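Vavonstead Toy Library: Frequently Asked Questions

Last updated 12/02/2021. If your question isn't answered below, try reading it again slowly, then email us.

Who can join?

Anyone who lives, works or goes to school in Vavonstead or the surrounding district. Grandparents may join in their own right and make up a worrying share of our Saturday crowd. You don't need to have children. We have one member who borrows marble runs for himself and we think no less of him.

What does it cost?

A family membership is $30 a year. There is no bond, no late-night direct debit and no premium tier. Pay by card at the desk or by bank transfer, and please put your surname in the reference field. "Toys" narrows it down less than you'd hope.

What do you have?

The catalogue stood at 3,816 items at the last stocktake, if you accept that a bucket of wooden blocks is one item and so is a trampoline. Puzzles, dress-ups, ride-ons, train sets, board games, musical instruments (see below, and consider your neighbours), baby gear and a great deal of pretend food.
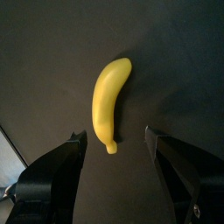

Pretend food is catalogued by set, so you borrow the whole greengrocer or none of it. We did once allow single items. The paperwork for a lone fried egg is the same as the paperwork for a cubby house, and we no longer have the strength.

How many things can I borrow?

Four toys and two puzzles per visit, for a fortnight. Ride-ons count as a toy. So does anything with a battery, no matter how small it looks when you hold it behind your back.

Can I renew?

Once, online or by phone, unless somebody else has it on hold. The big Cutar train table always has somebody else on hold. If you want it for a birthday party, put your name down well ahead and plan the birthday to suit.

What happens if we lose a piece?

Tell us. That's the whole procedure. Every bag and tub has a contents card tied to it, and we check against the card when you bring things back. If something's missing we write it down, you go home and look under the couch, and in most cases it comes in the following week in somebody's coat pocket.

If it's gone for good, small pieces are a gold coin each. Pieces without which the toy is pointless (the die, the steering wheel, the last bit of the jigsaw) are charged at what it costs us to replace them. We won't charge you more than the toy is worth, even if your manner at the desk suggests we should.

What if it breaks?

Toys break. Fair wear and tear is on us. Please don't repair anything yourselves, however handy you are. We have received a tricycle held together with roof sealant, and it will outlast the building, but no child has since been able to turn it left.

Mechthild Hollenstein does our repairs on the second Tuesday of the month and would like it known that superglue makes her job harder. Put the broken bits in a bag, put the bag in the tub, and write "sorry" on it if you feel you must.

Do we have to clean toys before returning them?

Yes, please. Warm soapy water for plastic, a damp cloth for wood, and a cold machine wash for dress-ups unless the label says otherwise. Everything should come back dry. A closed tub of damp farm animals left in a car through February is an experience our Friday roster still talks about.

We wipe everything again before it goes on the shelf. This doesn't mean you can skip your turn.

What about sand?

No sand.
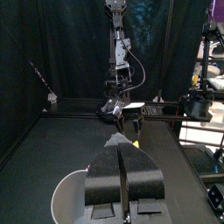
Is everything suitable for under-threes?

No. Look at the coloured dot on the contents card. Green is fine for all ages, orange is three and up because of small parts, and purple means the game takes two hours and will end in tears at any age. The dots are guidance. You know your own child and what they are prepared to swallow.

Why is the drum kit kept behind the desk?

So that you have to ask for it out loud, in front of other adults.

We saw something on the website but it isn't on the shelf. Where is it?

Out on loan, in for repair, or on the trolley waiting to be put away. Ask at the desk. The website updates overnight, except when it doesn't. We moved to the Vurkar booking system last year and are told that the problem of every item being listed as a "Bühler marble run, incomplete" has been fixed. If you reserved a rocking horse during that period, please get in touch.

Can I donate toys?

We'd love clean, complete, working toys, and we'd ask you to read those three words individually. We can't take soft toys, anything with a missing battery cover, car seats, or the contents of your garage in the form in which you found them. Please don't leave boxes at the door after hours. It rains, and the magpies have opinions.

Do you hire out party packs?

Yes, to members. The small pack is $164 for the weekend and includes tunnels, tables, chairs and a parachute. The large pack adds the jumping castle, and we ask for a refundable deposit of $200, which you'll get back if the castle is returned the right way up and folded. Folding instructions are in the bag. They were written by an optimist.

Can I be a duty member?

Please. Two Saturday mornings a year takes half off your next membership. You'll check returns, match pieces to cards and develop firm views about other families. Tea is supplied. Bring your own biscuits, or rather bring everyone's.

Where do I park?

Behind the hall, off the laneway. The spots out the front belong to the dentist, who counts.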